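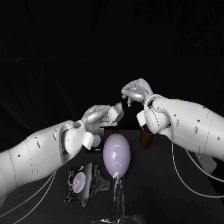 ## Ticket 505 – Wiki search returns nothing for some pages

**Product:** Skarnen (self-hosted, community edition)
**Opened by:** Wumpini Eshun
**Site:** Stulldale Textile Care wiki
**Priority:** normal
**Status:** solved, see the last entry

### What happens

Our wiki has close to 800 pages on washing, mending and storing old cloth, and I love it dearly. Since the April upgrade, search has been skipping pages. If I type "linen" I get a nice long list. If I type "muslin" I get "No results", even though there is a page called Muslin and it opens perfectly well from the menu!

Same story with "organza", "voile" and "damask". Page titles and body text are both affected. Tags still work, so anyone who browses by tag won't notice a thing.

### What I expected

The Muslin page at the top, the way it was before the upgrade.

### Steps to reproduce

1. Log in as any user (I tried editor and reader).
2. Type `muslin` in the search box and press Enter.
3. Get the empty results page.
4. Type `musli` and press Enter. Now the Muslin page shows up. So does a recipe somebody saved in the wrong place, which made my morning.

### Log, 9:40 am

Restarted the search service. No change. The log has this line over and over:

```
indexer: batch 7 skipped (lock held)
indexer: batch 7 skipped (lock held)
indexer: done, 0 errors
```

I like that it says 0 errors right after skipping a batch. Very positive attitude.

### Log, 10:15 am

Ran a full rebuild from the admin page (Tools > Search > Rebuild). It took around 30 minutes and finished with a green check mark. Searched for "muslin" again and still got nothing. "Linen" is fine, "cotton" is fine, "wool" is fine.

Then I tried the rebuild from the command line, which gives you a lot more to read:

```
skarnen search rebuild --verbose
```

Great command, by the way. It prints the name of every page as it goes, and I could see Muslin go by. So the indexer is reading the page and then not keeping it, or keeping it somewhere the search box doesn't look.

### Log, 11:05 am

Exported the Muslin page and opened it in a plain text editor to look for odd characters. Nothing strange in there. The header looks the same as the one on the Linen page:

```
title: Muslin
tags: cotton, plain weave, light
lang: en
```

I also made a new test page called "Muslin two" with a single sentence on it. Search can't find that one either, so I don't think the old page is damaged. It seems to be the word itself! 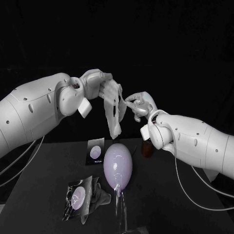 That got me looking at word lists. Skarnen has a stop word file, for words like "the" and "and" that search should ignore, and ours had grown. Before the upgrade it was one short file. Now there are two, and the second one comes from the Odoi language pack, which we installed so people could write pages with accents and have them sort properly.

### Log, 11:50 am

Opened the second file. It's long, and it holds the words "muslin", "organza", "voile" and "damask", all in a row near the bottom under a comment that says `# from synonyms import`. These are our own synonyms! We typed them in last year so that a search for "voile" would also bring up the page on sheer curtains. The upgrade moved our synonyms into the stop word file, and search has been politely ignoring them ever since.

The `musli` search makes sense now too. It isn't on the list, so it gets through and matches the start of the word.

### Reply from Zorkex support, 1:20 pm

> Hi Wumpini, thanks for the very clear report. You've found the right file. The importer reads the old synonym file as stop words if the first line is blank. Please move the lines back to `synonyms.txt`, delete them from the stop word file, stop the indexer, remove the stale lock, and rebuild. The lock is a separate problem and comes from the indexer being started twice.

### Log, 2:10 pm

Did all of that, in that order:

- copied both files to a backup folder
- moved our lines back to `synonyms.txt` and took out the blank first line
- stopped the indexer and checked that no second copy was running (there was one, started by an old startup script)
- turned off the old script
- removed `index.lock`
- ran the rebuild from the command line

Batch 7 went through this time, and the skipped lines are gone from the log.

### Log, 2:55 pm

"Muslin" finds Muslin! "Organza", "voile" and "damask" all work, and "voile" brings up the sheer curtains page again. I went a bit overboard and searched for every fabric I could think of, and they all came up.

Accents still sort correctly, so the Odoi pack can stay. I deleted "Muslin two" and moved the recipe to the kitchen section – it does look tasty.

One small request for Zorkex: could the indexer count a skipped batch as a warning? I would have spotted the lock much sooner. Otherwise I'm happy for this to be closed. Thank you for the quick answer!

**Closed by:** Wumpini Eshun
**Fix:** configuration, no patch needed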